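Tuesday, Irnton cell, kitchen sim

Good morning's work! The wrist joint drift is gone - I'd been blaming the Ragab controller for a week and it was a stale offset in the config, left over from the old mount. Re-zeroed all the joints, saved the file as Cernholm-34, restarted and ran the reach check over the hob. Error came back at 21 counts, down from 1,319, and I did a small lap of the office.

Still to do: copy the offsets to the second cell, delete the old config so it can't load again, and slow the elbow a touch near the worktop edge. Start pose for the next run, arm low in front of the hob, board and potato-ish thing to the left:

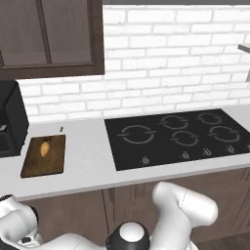 Werside wants the old config kept, renamed and locked, until the second cell has passed the same reach check.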